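Workshop notebook, choir acoustics
2019-12-25

Quiet building, so I went back through the recordings of the Garport singers. The claim I keep hearing is that the new Primis risers made the altos louder. I don't buy it yet. We have 2 evenings of recordings, one with the old risers and one with the new, and the choir stood in a different order on the second. Tshepo Chauke moved the basses to the back because he liked the look of it.
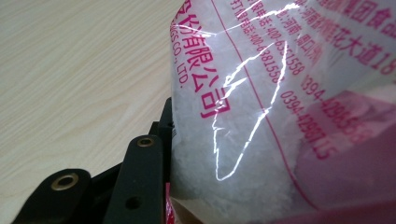 Could the change in standing order account for the alto sound by itself?
Quite possibly, and the two evenings we have can't separate one from the other.

Listened to the Brakia hymn again, bars 10 to 34, headphones only. The altos do come through more on the second take. They are also singing it slower and a shade flat by the last verse, so I wouldn't hang much on it. The level plot shows a bump near 3,000 Hz that Kaan Başaran calls "blend." I call it one soprano with a hard vowel – will ask him to mark the score where he hears it, before he sees the plot.

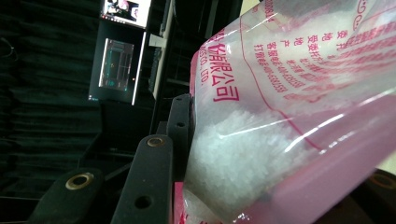
To do in January

Same order, same piece, both sets of risers, same night. Swap at the break and don't tell the singers we care about the altos. Microphone on the tall stand, taped mark on the floor. Last time it wandered between takes and I only found out from the hiss.

Akpan's arrangement is out for this. Too many divided parts and half the section still reads from the wrong page. Use the plain hymn.

Kaan wants a listening panel as well. Fine, but they get the takes unlabeled – his last panel all knew which one was supposed to win.
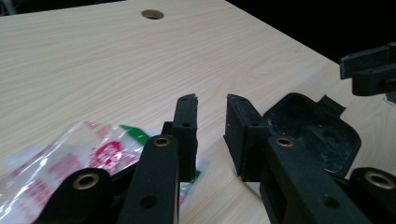
Workshop table, Wednesday.

Still need the old risers back from storage. Tshepo has the key.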